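Zusar Wrist Vision Kit: Interim Progress Report
Prepared for the Travby Equipment Fund
Reporting period: through October

Status

The Cundholm workshop has finished the first half of the review. The kit is mounted, calibrated and running on one arm. Spending is within the approved budget. One item, the cable guide, is behind schedule and is covered under Open items.

What was supplied

Zusar sells the kit as a package for small shops that already own an arm and want to add depth sensing to it. Our order contained the clamp bracket, mounting hardware, a connecting cable, the calibration target and a one-year software license. The depth camera is bought separately. Ours came through Mac Mathúna, who also handled the return of a first bracket that had been machined to the wrong diameter. The replacement took longer than quoted and pushed installation back into the second month.

Work completed

Installation took one afternoon. The printed instructions are clear on the mechanical side and thin on software setup. We had to ask Zusar for the current driver, and their support desk answered the next morning.

Calibration was the larger job. The manual calls for 40 target poses. Our first attempt failed at the last step with no error message, and we traced this to a unit setting in the arm controller. After the change, calibration went through and has been repeated twice without trouble.

We then ran 200 test picks from a mixed bin of castings and molded covers. The castings gave few problems. Most of the missed picks were on the dark, shiny covers, where the depth data had holes. Roughly 70 percent of the covers were picked on the first try, which is below what we need for unattended work. Zusar has suggested a different exposure profile and we will test it next.

The bracket was checked for movement after every 40 picks. No shift was measured and the clamp screws have not needed tightening.

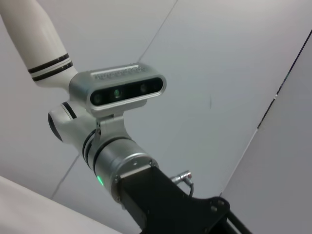 Figure 1. Depth camera on its clamp bracket at the arm's wrist.

Open items

Cable guide. The guide in the kit is too stiff for our range of wrist rotation. A softer one is on order from Mac Mathúna.

Software. The license is tied to a single computer. We have asked Zusar for the cost of moving it and have no answer yet.

Next period

We will repeat the bin test with the new exposure profile, using the same parts and lighting. If the covers improve, the kit moves to the packing cell for a trial on the evening shift. No additional funds are requested at this time. The purchase recommendation will be included in the final report.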